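Avonance Laundry Handling Set: data card and fault notice

Status: released with restrictions. Please read the fault section before training on any part of this set.

Summary
The set contains 292 recorded attempts at a household laundry task, in which a robot arm with a multi-fingered hand moves garments between a plastic basket and a front-loading washing machine. Recording was carried out at the Holtton test rooms and the files were checked at Wuyts. Of the 292 attempts, 262 are considered sound. The remaining attempts are affected by the fault set out in this card.

Contents
Each attempt comprises a head camera view, a wrist camera view, joint positions for the arm and hand, motor current for each finger, and a short operator note. The operator notes run to 2,519 lines in total and have been left as written, apart from spelling.

Nature of the fault
In the affected attempts the hand did not release a garment when told to open. The controller logged the hand as open while the finger currents showed that it was still closed. As the arm then withdrew, the garment was drawn against the rim of the basket, and on three occasions the basket moved on top of the machine. No person was hurt. The arm was halted by the operator each time — the automatic force limit did not act, as it had been set for a heavier load.

The cause was traced to a delay in the hand's status message. The controller accepted the last message received without checking its age.

Work area and hand 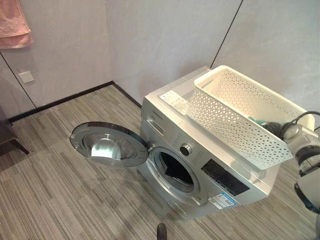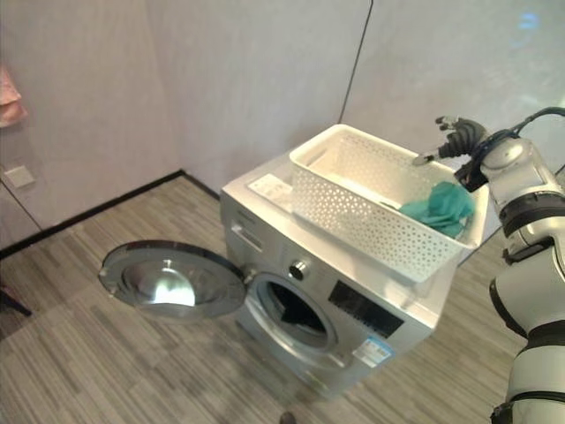
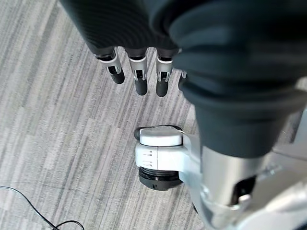 Hilde Cuypers asked that the word "release" be dropped from the label list for the affected attempts, on the grounds that the log records a command and the fingers may have done something else. The label now reads "open commanded". She also asked for the faulty attempts to be kept in the set, and this has been done.

Corrective action
The controller now rejects any hand status message that is out of date and stops the arm. The force limit has been lowered to suit cloth. The basket must be checked for movement before each attempt, and the operator must keep one hand on the stop button whenever the arm is withdrawing.

Permitted use
The sound attempts may be used for training and testing. The affected attempts may be used for fault detection work only. They must not be used to teach grasping or release.

Known gaps
Finger current is missing from part of the Sunday session. Operator notes do not always state which garment was being handled. The Oslow copy of the set was made before the labels were changed and should be replaced.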